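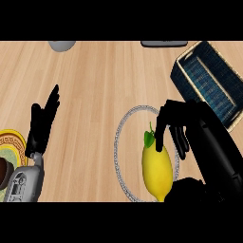 **Wernbridge World Affairs Forum | Public Programs Team**

Progress report to the Hennessy Fund, Jan 13, 2019

We are halfway through the grant and we have a lot to tell you! The short version is that the Water Treaties series is running, people are coming back for second and third sessions, and the reader we promised you is at the printer. The longer version follows, including the two places where we are behind.

**Discussion evenings**

The fall sessions covered shared rivers, fishing rights and the question of who gets to speak for a river basin when five governments claim a piece of it. That last one ran forty minutes over and we had to be asked to leave the library. We had worried that treaty law would be a hard sell on a dark evening, but the format helped a great deal: a short talk, then small tables, each with a real treaty article to argue about. People love having the text in front of them. One table rewrote the dispute clause of an imaginary lake agreement and then found a hole in their own version, which led to the best conversation of the season.

Attendance across all sessions so far comes to some 800. We counted visits, so regulars appear more than once in that figure. We'd like to report individuals separately next time and have changed the sign-in sheet to make that possible.

**The reader**

*Whose River?* is finished. It grew from a pamphlet into a small book (our fault, the material was too good), and we cut two chapters to get it back inside the budget. The print run is 2000 copies. Of these, 1000 are set aside for high schools and the rest go to libraries and session guests. The glossary was tested with students at Flisholm, who told us very plainly which entries made no sense. "Riparian" has been rewritten four times.

**Flisholm exchange**

Our partner group in Flisholm held its first parallel evening and sent back notes that we read aloud at ours. They came down much harder than we did on voluntary agreements, and much softer on regional courts. We would never have guessed that, and it changed how we planned the spring topics. The live video link is the first thing that is behind schedule. The sound in the Flisholm hall was too poor to use, so we are trading written notes until they can move to a smaller room.

**School visits**

These are the second thing. We planned six visits before winter break and made four. Both remaining schools have agreed to new dates, and the Eltero simulation (students play delegations sharing one reservoir through a dry year) is ready to go. It takes a full double period. We tried squeezing it into a single one and the delegations had barely finished their opening statements when the bell rang.

**Spending**

Room rental and speaker travel are on budget. Printing is over, and we have covered that from money left in the video equipment line. There is $4000 still unspent under school visits, and we ask to carry it into the second half of the grant without any change of purpose.

**Next**

- Reader delivered and first school boxes sent by the end of January
- Spring series opens with groundwater, followed by the Arctic
- Remaining school visits completed
- Smaller room tested in Flisholm

You would be very welcome at the groundwater evening. Come early, the front tables fill up fast.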